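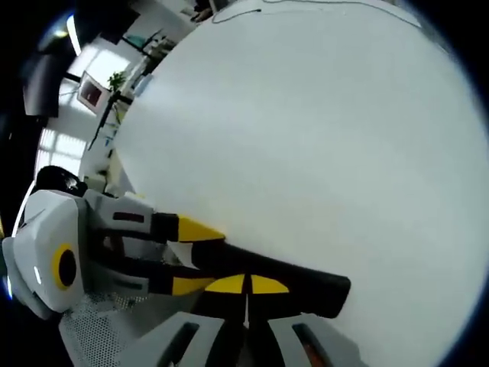 # Building an actor filmography in a spreadsheet

A character actor with a long career may have 200 or more credits spread over film, television and stage recordings. This page sets up a list that can be sorted and checked. Any spreadsheet program will do.

## Columns

Create one sheet named `credits` with these columns, in this order:

| Column | Contents |
|---|---|
| A | Year of first release |
| B | Title |
| C | Type (film, series, TV movie, short) |
| D | Role, as spelled in the end credits |
| E | Director |
| F | Episodes |
| G | Source |

Leave F blank for films. Enter uncredited parts with `(u)` after the role name.

## Entering the credits

1. Start with the end credits of titles you can watch. Put `screen` in column G.
2. Add titles from printed references and put the book and page in G.
3. Add online listings last and mark them `web`. They stay provisional until a second source agrees.
4. Give a series one row, dated by the actor's first episode. If the actor plays two different roles in it, use 2 rows.

Use the year of first public showing – festival screenings count. Mixing festival and general release dates is the usual cause of duplicate rows.

## Finding duplicates

In H2, enter:

`=COUNTIFS(A:A,A2,B:B,B2,D:D,D2)`

Fill down. Any value above 1 needs a look. The formula won't catch alternate titles, so sort by director and read through column E as well. My list for Ada Longo had 497 rows before this step and lost 3 to retitled exports. *Sorrentino* and *Rikley* were the same picture.

## Collaborations

Insert a pivot table with Director as the row field and Title as the value, set to count. Sort descending. Spelling must be consistent: "K. Rotich" and "Kibet Rotich" will be listed as separate people.

For co-directed films, enter both names in E in alphabetical order, separated by a slash. The pivot table treats the pair as its own entry.

Save a dated copy before each round of corrections.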